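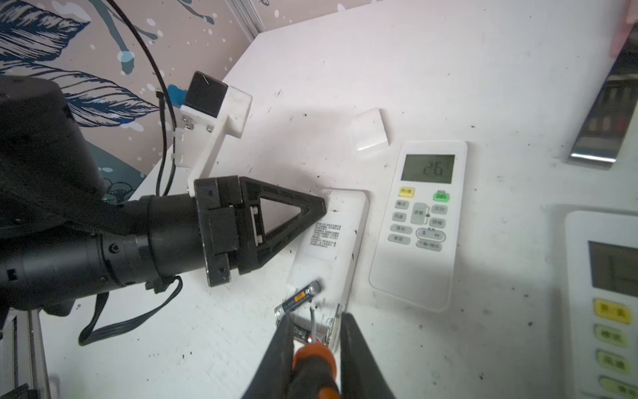
The Urka cell with a remote control face-down for battery work; the gripper holds the screwdriver.

The Urka cell is a two-armed tabletop robot station, built by Senan Egan and Ntombi Shezi at the Stustodach workshop, where it is used to practice small repair jobs such as changing the batteries in air-conditioner remotes. It is a modest machine, and much of what people like about it is how easily it can be looked after with a screwdriver, a soft brush and a little patience.

Setup

The arms are carried on aluminum extrusion, and each morning begins with a slow walk around the bolts, which do like to work themselves free over a long week. One arm ends in a black triangular fixture that steadies the remote, while the other carries a two-fingered gripper for the tool. The fixture is lowered until it just meets the plastic and then raised by 2 millimeters, a habit that Shezi brought with her from an earlier project called Zillora and has never seen fit to give up!

Care

Black specks gather on the white tabletop as the day goes on (Egan's notes blame the finger pads), and they are brushed away before the cameras are checked. Cables are left in generous loops so that nothing tugs when an arm reaches across. The finger pads are changed after 126 jobs, or sooner if the screwdriver handle starts to slip.

Repairs

The best-remembered fault came one December, when the gripper began closing a little crooked. Fiifi Zakaria traced it to a worn screw in the left finger, and the spare he fitted is listed in the parts book as item 73.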